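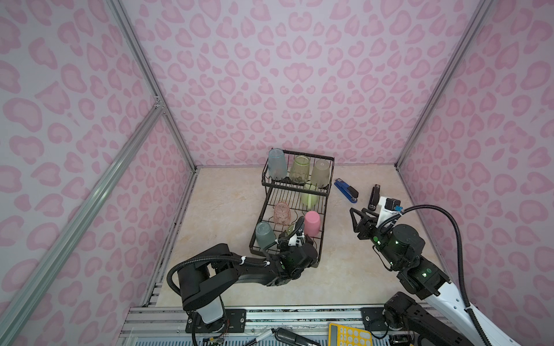

Pinuvik Open Lab Afternoon: Visit Report

The lab opened its doors to outside groups on Thursday, and five of us drove over from Puncombe. Sign-in was at the loading dock. We got safety glasses, a sheet of rules and a short talk by the door, then were let loose in groups. Most of our group went straight to the welding cell. I went to the two-arm bench at the back, mainly to hear about the fault that had kept it switched off for part of January.

The bench was being run by Eilif Sjöberg, who had also written the fault report. He had printed copies for visitors and I took one home, so the details below come from that and from what he told us.
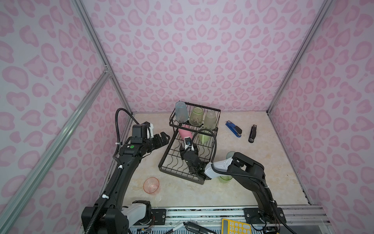
The fault was a bad stop. In January, during a cup run, an operator pressed the stop button and only the left arm obeyed. The right arm finished its move, closed on a cup and pushed down into the rack until its own force limit cut in. The cup cracked and one of the rack wires was bent. Nobody had a hand inside. The space is tight, with both arms working over the same two-tier rack and the right gripper going down among the wires of the lower tier to get hold of a pink cup, so a hand in there at the wrong moment would have had very little room to get out.

Sjöberg said the first guess was software, and two days went into that. The log showed the stop request going out to both arms. The left one answered in 5 milliseconds. The right one answered after 716, by which time the move was already over. They replayed the same run with the rack taken out and got a clean stop every time, which sent them further in the wrong direction.

The real cause was a connector. The stop line to the right arm ran through a plug made by Bonov, and one pin had backed out far enough to lose contact when the arm reached low and forward. With the rack taken out they had also raised the end point of the move, so the pin stayed in touch and the fault went away. A technician found it with a meter and a Phillips screwdriver in less than an hour, once somebody thought to test the line with the arm in its low position.

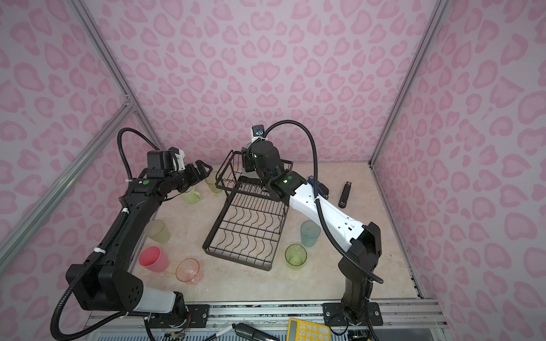
Puncombe Makers Club - Machine Safety Group

I asked what had been changed. The plug has been replaced with a locking type, and the stop line now has its own fixed route apart from the moving cables. The controller checks the line all the time and cuts power to both arms if either one goes quiet. Top speed was also brought down to 300 millimeters per second for any run with loose items on the table. Sjöberg did not sound happy about that last one, as it makes each run slower, but he said it will stay until the new check has a longer record.

They also wrote a stop test and ran it 124 times before the bench went back into use. The test puts each arm in its lowest and farthest positions, presses the button and records the time. Every result was inside the limit. A shorter version is now done each morning, and the sheet is signed and hung on a clipboard by the power switch. I looked at it and that morning's line was filled in.
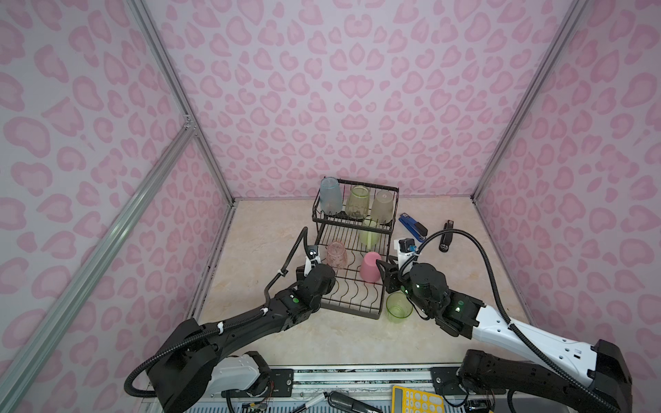
One question from the visitors was why the old checks had missed it. The answer was that the stop had always been tested with both arms parked. That was the quick way to do it and it passed every time. I wrote this down, as we test the stop on our own router with the head parked in the corner, and I would guess most small shops do the same.

Another visitor asked if the force limit could be counted on as a backup. Sjöberg said no. It was set to protect the gripper, and the cracked cup showed how much push it allows first. The rule is still that hands stay out while the power light is on - even to pick up something that has fallen over.

We left at four. Parking is at the side of the building and the front gate is closed to visitors, so allow a few extra minutes if you go to the next one. I have put the fault report in the binder by our router, and the stop test with the head in all four corners is on the list for our next shop night.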